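# plevel-used

Listing records for second-hand estate cars and hatchbacks, with workshop notes attached where a seller supplied them.
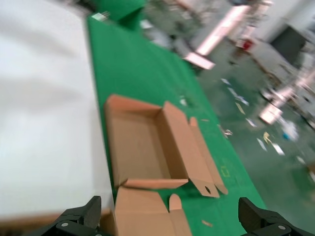 *Partly folded cardboard box on a green work surface.*

## Contents

| File | Holds |
|---|---|
| `listings.csv` | one row per advert |
| `notes.csv` | free-text workshop notes, keyed on `ad_id` |
| `trims.json` | lookup of trim names to trim codes |

There are 200 adverts in `listings.csv`. Of these, 90 have at least one entry in `notes.csv`.

## Fields

- `ad_id` – string, unique, keeps its leading zeros
- `ask_price` – whole pounds, as first advertised
- `miles` – odometer reading given by the seller, not checked
- `fuel` – `petrol`, `diesel` or `hybrid`
- `mot_month` – month name only; blank if the advert gave none
- `trim` – code from `trims.json`

Later price cuts are not recorded. Imported cars with a kilometre odometer were converted to miles and rounded down.

## Sources

Adverts came from the Moodley and Akby dealer feeds. The Akby feed leaves out service history, so `notes.csv` leans heavily towards Moodley cars. Private sales are not covered.

## Known problems

- `trim` is blank in 2 rows. The sellers had typed the engine size in its place.
- Adverts taken before January use the old trim names. Run `nikari remap trims.json` before joining them to anything else.
- Automatic and manual versions of the same car share a trim code.

## Changes

Version 2 drops the `colour` field and fixes the diesel rows that had been read as petrol.

## Contact

Listings: Lindiwe Steyn. Workshop notes and trim codes: Dougal Innes. Please quote the `ad_id` when reporting a bad row.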